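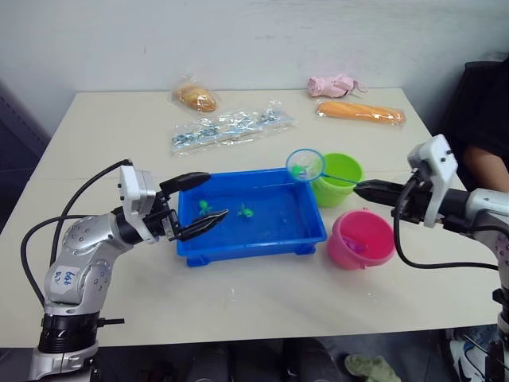 3.2 Depth of water and the words children choose

The word "float" comes to young children later than most parents expect, and it comes in pieces. Many of the children in our Halluvach group had heard it often, at bath time and at the pool, and could point to a thing that floats when asked, yet when they were left to talk as they liked they reached for other words: "swim," "stay," "go on top," and, most often of all, "sit." We spent a good deal of time wondering why "sit" should do so well. Part of the answer, we believe, lies in how little water there usually is in the toys and tubs that children know best. Figure 2 has two small green toy turtles floating in the shallow water of a blue tray, and an adult looking at them will say "float" without a second thought. A child of three has less to go on. When the bottom is so close beneath a toy, the difference between resting on the water and resting on the plastic under it is a fine one, and "sit" covers both very comfortably.

We came to this idea slowly, and we should say that it was not part of our first plan. The study began as a plain record of position words (on, in, under, beside) in talk between children and the grown-ups who look after them. Water play was only one of the activities, put in mainly for the sake of variety, and we had expected the block corner to give us the richer talk. It did give us more of it. But the water talk was so full of half-right and made-up verbs that by May we had set the blocks to one side and were reading very little else.

The full set holds 713 child utterances about objects in water, from 30 children in the Halluvach and Gradby groups. We sorted each one first by its verb and then by the depth of the water being talked about, which we treated as either shallow (a child could touch the bottom with a fingertip without wetting the wrist) or deep (anything more). It is a homely sort of measure, and we are fond of it, partly for the reason that the children understood it at once and liked to do the checking for us. A stricter measure was tried with a Truline depth gauge and then dropped. The gauge was far too interesting, and several good conversations about ducks and boats turned into conversations about the gauge.

Read side by side, the two kinds of talk have a different feel. In shallow water the children favored still verbs, the kind one might use of a cup on a shelf. In deep water they moved toward verbs of effort and motion, so that a boat was "trying," a cork was "coming up," and a sponge was "getting tired." The standard verb "float" turned up in both, though it was more at home in the deep water, and there it was often joined by its opposite. We think this pairing matters. A child who can see that a thing might go down has some reason to want a word for its not going down, and shallow water offers very little of that suspense.

The toys themselves played a part too, and here we would ask the reader to be patient with us, as our sorting does not let us pull the two apart as neatly as we would like. Animals were said to swim in water of any depth, even when they were plainly not going anywhere. Spoons, lids and bottle caps were almost never said to swim. An animal brings its own verb along with it, and grown-ups are quick to supply the rest ("Look, he's having a swim!"), which is a friendly thing to say and also makes "float" a little less needed. We therefore set animals aside in the comparison given in Section 3.3, where only household objects are counted, and come back to them in Section 4 together with the grown-ups' side of the talk.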